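Notebook, Tuesday, March. Garment set, grasp point labelling. J. Niazi

Carried on with the hand-held gripper recordings for the cloth pick-up policy. Question for this week is whether the seam heuristic (close on a raised seam wherever one is near the fold) gives better demonstrations than closing on the thickest part of the bunch. Shoaib Bukhari favours the bunch. I had no view before starting.

State of the data this morning: 1007 episodes, all garments, both strategies. Removed 27 where tracking was lost before the fingers closed. Tracking losses are nearly all on plain bedding with the view close in, so low texture is the obvious suspect. Not tested properly.

Labelling procedure as agreed with Shoaib:
Mark the first time step where both pads touch cloth.
Mark the step where finger width stops changing.
Tag the contact as seam, hem, flat or bunch. If two apply, use the one nearer the pad centre.
Note the surface under the garment (fleece, sheet, table).

The fourth item was added late and the Henum batch does not have it. Will need to go back over those by hand.

Dark knit on fleece remains the awkward case. The width signal settles slowly as the cloth compresses, and the threshold tuned on the Brilberg shirts fires early. Lowered it and required 8 consecutive steps below it before calling the grasp closed. Checked against my hand labels on 18 episodes: agreement is good for bunch, poor for flat. With flat contacts the fingers can pick up the blanket as well, and width alone does not separate one layer from two.
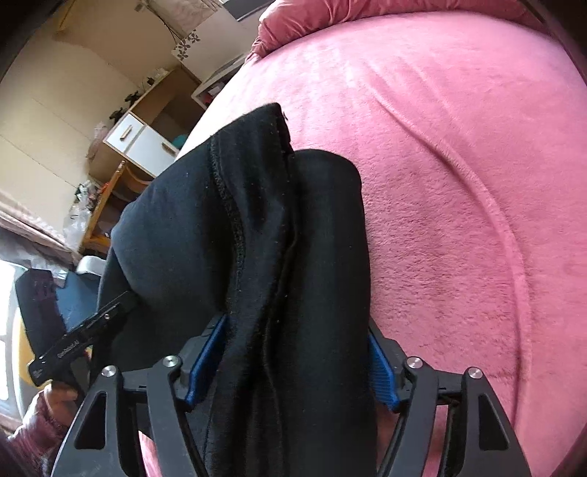
Tried the wrist pose as a second cue. If the blanket is caught, the lift should start later relative to closure, as the operator tends to hesitate. It shows in my episodes and hardly at all in Shoaib's, so it is measuring the operator. Dropped.

Seam against bunch, so far: seam grasps close to a narrower final width and vary less between repeats. Whether the policy benefits is a separate matter – the first training run mixed both tags and says nothing either way. Split runs are queued under Lorente with the same seed and the same number of episodes each.

To do:
Relabel Henum for surface.
Ask Shoaib for his pad offset values, mine drift after a pad change.
Re-export with the Grutero loader, the old one drops the last step of each episode.
More flat contacts on fleece, dark garments only.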